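Session 3: The Parable of the Lost Sheep
Evening Bible Survey, Altby Chapel
Notes prepared by Shagufta Bajwa

Please read Luke 15:1-7 and Matthew 18:10-14 before we meet, and read them out loud if you can! These stories were made for listening, and you will catch things with your ears that your eyes slide right past.

Last time we finished with the guests who made excuses. Luke now turns to who did show up: tax collectors and sinners, all crowding in to hear Jesus, while the Pharisees grumble that he eats with them. Keep that grumbling in mind, as the three stories that follow (sheep, coin, son) are his answer to it.

Look at the verbs in verses 4 to 6. The shepherd leaves, goes after, finds, lays the sheep on his shoulders, comes home, calls his friends. The sheep does nothing at all — it is simply carried. I love this! When we get to repentance in verse 7, hold on to that picture of being carried.

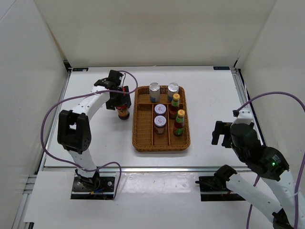 Woven basket between two robot arms.

Now compare Matthew. He has the same sheep and the same hills, but the setting is different. Jesus is talking to the disciples about "little ones," and the sheep has "gone astray," where Luke says "lost." Matthew's version is aimed at people who look after other believers. Luke's is aimed at people who resent the newcomers. Same story, two very different rooms.

A word on texts: Erasmus published his Greek New Testament in 1516, and we'll spend 5 minutes on why that mattered for the English Bibles on your shelf. Bring whichever translation you have, the more variety the better.

For discussion in pairs:
Who would be grumbling in verse 2 if the story were set in our town?
Why does the shepherd throw a party over one animal?
Does "ninety-nine who need no repentance" sound sincere to you, or is there an edge to it?

Next session: Luke 15:8-10, the lost coin. Memory verse is Luke 19:10. We start at 7 p.m. in the Vemwood room, and the tea will be on by 6:45.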